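Kitchen Robot Trained to Pause Before Placing Loads More Dishwashers Without Mishap, Lab Reports

A research team at the Henura robotics lab says a two-armed robot made far fewer mistakes loading a dishwasher after it was trained to stop briefly above the rack and choose a spot before letting go of each dish.

The group released its results in May. In the team's tests, the robot placed 89 percent of dishes in a stable position on the first try. The same robot running the lab's earlier method, which planned the whole movement before the dish was picked up, managed 62 percent.

Cremilda Toledo, who led the work, said the lab had spent most of the previous year trying to improve the robot's grip before deciding that the grip was not the main problem.

"We were losing dishes at the end of the motion," Toledo said. "The hand had the cup, the arm got to the right area, and then the cup went down on top of a rod and tipped over. So we started looking at the last few inches."

How the method works

The new method splits the job into two parts. In the first, the robot picks up a dish and carries it to a point over the open dishwasher. In the second, it holds the dish still, takes a fresh look at the rack, and scores the open spaces it can see. It then lowers the dish into the space with the best score.

The hold lasts 3 seconds at most. If no space scores high enough in that time, the robot moves the dish a short distance sideways and looks again. After the second look it either places the dish or sets it back on the counter.

Valdir Marinho, who wrote most of the placement software, said the fresh look matters because a plan made at the start of a movement can be out of date by the end of it. A rack can roll when something touches it, and a dish loaded earlier may lean into a space that was free a moment before.

The scoring part was trained on recordings of people guiding the robot's arms by remote control. The team collected 200 of these recordings over six weeks. Silvana Bittencourt, who ran the recording sessions, said operators were told to work at their own speed and to leave their mistakes in.

"A bad placement is useful to us as long as it's marked as a bad placement," Bittencourt said. "We threw out very few."

The robot has two arms, each ending in a black multi-fingered hand. For cups, the team has it wrap its fingers around the side and keep the cup upright over the rack while it looks for a spot.
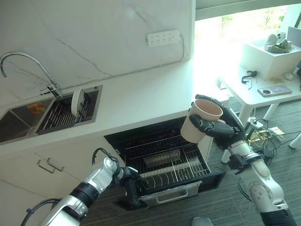
Test results

The tests were run in a kitchen area with a pull-out dishwasher drawer. The team used 6 kinds of dishes: cups, small bowls, large bowls, dinner plates, side plates and drinking glasses. Each trial began with one dish within reach of the robot and the drawer already open. A placement counted as stable if the dish stayed where it was when the drawer was pushed shut by hand and opened again.

Cups and side plates had the best results. Large bowls had the worst, and accounted for more than half of the failed placements. Toledo said the bowls often blocked the robot's view of the rack during the hold, so the robot was choosing a space it could only partly see.

The added step makes the robot slower. Average time per dish went up from 21 seconds to 26. Marinho said the team had expected a bigger increase, but the new method also cut down on the number of times the robot had to pick up a fallen dish and start over. Those second attempts were not included in the average.

The lab also tried the method with the racks already half full. First-try success dropped to 71 percent in those trials. The earlier method was not tested with half-full racks, so the two cannot be compared on that point.

Outside view

Jucélia Fontes, an engineer at the automation company Zatton who did not take part in the research, read the report before it was released. She said the results were solid for a single kitchen but that the number of dish types was small.

"I'd like to see it with the things people really put in there, like lids, food containers and the odd wooden spoon," Fontes said. "And I'd like to see a different rack. The spacing of the rods changes a lot from one machine to the next."

Toledo said the group agrees that the rack is the biggest open question. All of the training recordings were made with the same drawer, and the report lists this as a limit of the study. An early attempt to use the trained system on a second dishwasher, at a partner site run by Ditwood, was stopped after a short time because the robot kept lowering plates between rods that were too close together. Those trials are mentioned in the report but are not part of the main results.

Next steps

The team plans to record new sessions on three more dishwashers before the end of the year. Wagner Rocha, who will be in charge of that work, said the goal is to find out how many recordings are needed for each new rack.

"If it's ten, that's fine. If it's another 200 every time, we have to rethink it," Rocha said.

The lab is also working on the problem with large bowls. One option is to have the robot tilt the bowl during the hold so that more of the rack can be seen. Another is to look at the rack before the bowl is carried over it and compare that view with the one taken during the hold. Marinho said both will be tested, starting with the tilt.

The report and the placement software can be requested from the lab. The recordings will be made available later, after the team has finished checking the labels on each placement.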